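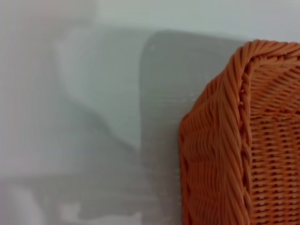 A Basket for the Table
Student project report, Lerkano course in household and table craft
Vasylyna Zakharchenko, 2025-09-24

When I began this project I thought a bread basket was a bread basket, and that I would be finished in an afternoon! I had grown up with one on the table at every meal and had never once wondered why it was that shape. Our task was to choose an everyday container and find out how well it suits its job, and I chose an orange woven one with a twisted rim, mostly because I liked the colour so much.

The first thing I looked into was the weave. A close weave keeps most crumbs in, but it also holds on to them, and I spent far longer than I expected with a soft brush, working my way into the corners. Real willow would have needed gentler handling (my grandmother would never let hers near the sink), whereas the synthetic rattan kind can be wiped over with a damp cloth and left to air.

Next came the setting. I had planned on a patterned cloth, but the orange was so strong that I kept coming back to plain white, with pale grey behind.

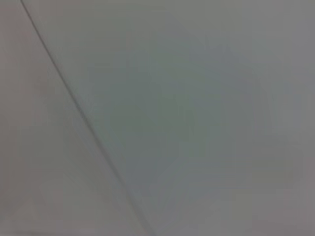 Fiachra Mulcahy thought I was fussing over colours and ought to think about reach, as a basket in the middle of a table is only any use if people can get a hand into it from their own chair. I grumbled a bit, then went home and tried it with my family at supper, and he had a point. Flared sides help a great deal with this, and so does a low rim.

After that I turned to how the bread should go in. With a folded napkin underneath, rolls sit a little higher and the crumbs come out in one go when you lift it. I tried 12 small rolls at home in a similar basket from Plilbridge and they made a lovely heap, though the top two slid off whenever it was passed along.
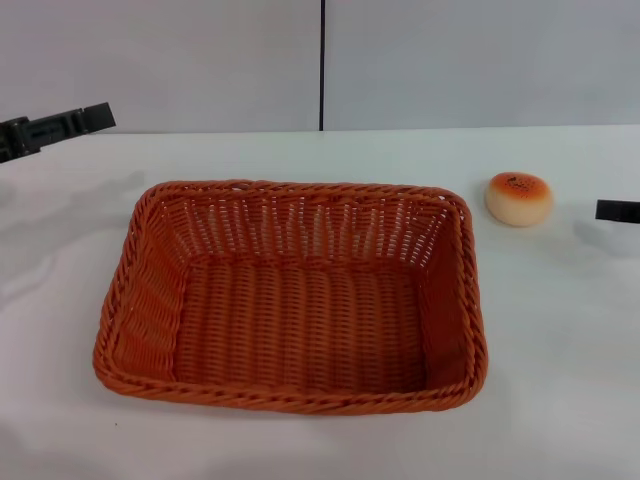 The napkin also wants to be bigger than you would think, so that the corners can be folded over the top to keep the bread from drying out. Mine was too small, and I ended up borrowing a tea towel from Yu-na Yeon, which did very nicely. If I had more time I would like to try a round basket as well, and to ask my grandmother properly about her willow one.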